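Zostmont ouvre ses cuisines partagées aux artisans de bouche de la vallée

Zostmont, le 22/02/2023 – C'est avec une joie non dissimulée (et, avouons-le, un peu de farine encore sur les manches !) que l'association Pemum annonce l'ouverture de ses cuisines partagées, au rez-de-chaussée de l'ancienne maison Tymoshchuk. Confituriers, traiteurs débutants et boulangers du dimanche pourront y louer un poste de travail à la demi-journée, sans engagement de durée.

Le projet mûrissait depuis longtemps. Les habitants ont été 600 à répondre à l'enquête lancée en décembre, et beaucoup racontaient la même chose : une recette de famille, des voisins qui en redemandent, et une cuisine d'appartement bien trop petite pour se lancer.

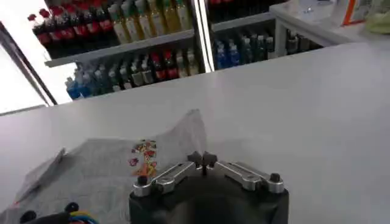 Page modifiée le : 22 février, 17 h 40

« Nous voulions un endroit où l'on vienne travailler sérieusement, mais où l'on prenne aussi le temps de goûter ce que prépare le voisin », confie Ivan Shevchuk, président de Pemum. Gaurav Garg, traiteur à Stornness pendant de longues années, accompagnera les nouveaux venus dans leurs démarches d'hygiène et d'étiquetage – un sujet qui effraie souvent, et qu'il a le don de rendre presque agréable.

La demi-journée est proposée à 72 euros, chambre froide comprise, et les 10 premiers inscrits bénéficieront d'une séance offerte. Les réservations se font à l'accueil de Pemum, du mardi au samedi matin, ou par courrier. Un marché des saveurs réunira les premiers utilisateurs dans la cour dès le retour des beaux jours, et toute la vallée y est chaleureusement conviée.

Contact presse : Ivan Shevchuk, association Pemum, Zostmont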